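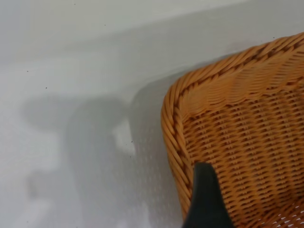

Ticket 267: Contact label is missing when finger is inside the basket rim

Search tickets Go

Project: Histstead, basket pushing study
Status: open

Problem. Our method labels each wrist picture as "contact" or "no contact". With the woven basket on the white surface, the Fahy model gives "no contact" while the black finger is at the inner wall, or very close to it.

Tried so far:
1. Ran 77 trials with the old threshold. Wrong label in 27.
2. Masked the gray shadow at the left of the basket. Wrong label in 22.
3. Restarted the Plistberg logger. No change.

I suspect that the small dark gaps in the weave confuse the edge step. I did not prove it yet.

Next: repeat with the Husemlow force signal as reference. Please do not retrain the model before I attach these results.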